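How Does a Video Game Remember Where You Stopped?

You play a game on Saturday, turn it off, and go to bed. On Sunday you turn it on again and your character is standing right where you left her, with the same boots and the same half-empty bag of coins. The game was switched off all night. So where did the coins go?

To answer that, we need to look at two kinds of memory.

Two kinds of memory

A game machine has working memory and storage. Working memory is fast. It holds what the game needs at this moment, such as where your character is, which doors are open, and how much time is left on the clock. When the power goes off, everything in working memory disappears.

Storage is slower, but it keeps things when the power is off. The game itself lives there. So do your saved games.

Saving means copying the important facts from working memory into storage. Loading means copying them back.

What goes into a save

Think of a made-up game called Coser, where you run a repair shop on an island. A save from that game might hold these facts:

Name of player: Dukano
Day: 9
Coins: 88
Keys: 2
Shop door: open

That is a very short list. The save does not need a picture of the island. The game already has the drawings of the trees and the water. When you load, it reads the list, puts the trees and water where they always go, and then adds the parts that belong to you.

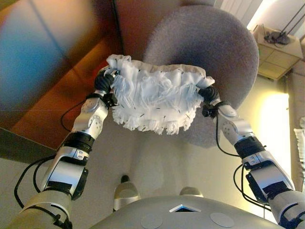
Small saves are quick to write. Games with huge worlds have longer lists, so they can take more time. If you have built your own house in a game, block by block, every block you placed has to be written down somewhere.

Before there were saves

Many early home games could not save at all. If you wanted to see the last level, you had to start at the first level and play all the way through.

Some games used passwords instead. At the end of a level, the game showed you a row of letters and numbers. You copied them onto paper. The next day you typed them in, and the game worked out which level you had reached. The password was really a tiny save, and the storage was your piece of paper. If you mixed up a zero and the letter O, it would not work.

Later, some game cartridges came with a small battery inside. The battery kept a little bit of memory powered even when the cartridge was sitting on a shelf. After many years those batteries can run out, and then the old saves are gone.

Why you should not turn it off while saving

You may have seen a message that tells you to leave the power on. Writing a save takes time, even if it is only a moment. If the power stops halfway, the list may be only half written. The game might read "Coins:" and find nothing after it. A save like that is called corrupted.

Many games protect you by writing the new save next to the old one. The old one is erased only after the new one is finished and checked.

Try it yourself

Pick a board game you have at home. Play for a while, then stop in the middle. Write down everything you would need to set it up again tomorrow. Whose turn is it? Where is each piece? What order are the cards in? Put the game away, and the next day try to load it from your paper.

Words to know

Load: to copy saved facts back into working memory.
Corrupted: damaged so that it cannot be read properly.
Autosave: a save the game makes by itself.

Written by Isauro Cuevas
26 July 2026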